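Working at a Table by the Window: Small Tips for a Clean and Calm Desk

Home > Household Tips > Desk and Paper

Many people do not have a separate room for work. I also do not have. I use one table near the window of my flat in Coltivport, and in the last years I learned some things which I would like to share.

Start with a cloth

A dark cloth is good for a table in strong sun. On a white table top the light jumps into your eyes, and after one hour you are tired. I use a gray one. Choose a fabric that is flat and a little heavy, so the notebook does not slide when you write. Shake it out of the window once in a week and wash it in cool water. If there are crumbs, take a dry brush first. A wet sponge makes them into paste.

Watch where the sun goes

Sit down at the hour when you usually work and look which part of the table is bright. In April my table is half in sun and half in shadow at 10 in the morning. The laptop is better in the shadow half. A glossy screen in the sun shows you mostly the window. It also becomes warm, and you should not leave it there when you go for lunch. To move or tilt the screen, hold the lid in the middle of the top edge and go slowly. Pulling at one corner is bad for the hinge.

Cables

Let the cable go down at one side only, the side where you do not walk. My neighbor Dzifa Acheampong fixes hers under the table with 2 clothespins and it holds very well.

Snacks

Keep food in a small container with a lid, and put it far back, behind the place where your hands work. Dried fruit is fine. Anything with oil on it will find your paper. Do not leave the container in the sun for the whole morning.

Paper and pen

One notebook and one pen are enough for the table. I like the spiral kind, it stays open flat. If the coil is on the side of your writing hand, turn the notebook a little until your wrist is comfortable.

Things waiting to go out

Boxes and folders collect very fast. Make one pile at the back, the flat things at the bottom and the box on top. When the pile is higher than your hand is long, it is time to empty it.

More in Desk and Paper: Ink stains on cotton. Storing envelopes. How to clean a keyboard.
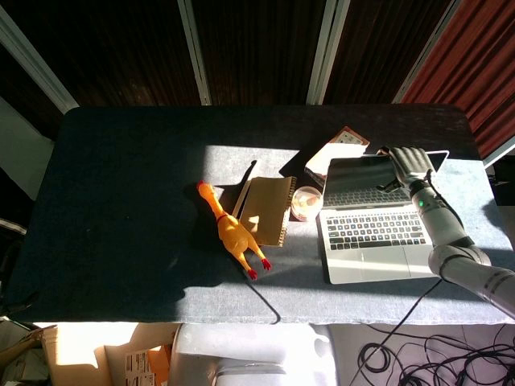 Laptop, notebook and pen on a dark gray cloth, with the sun on the right side of the table.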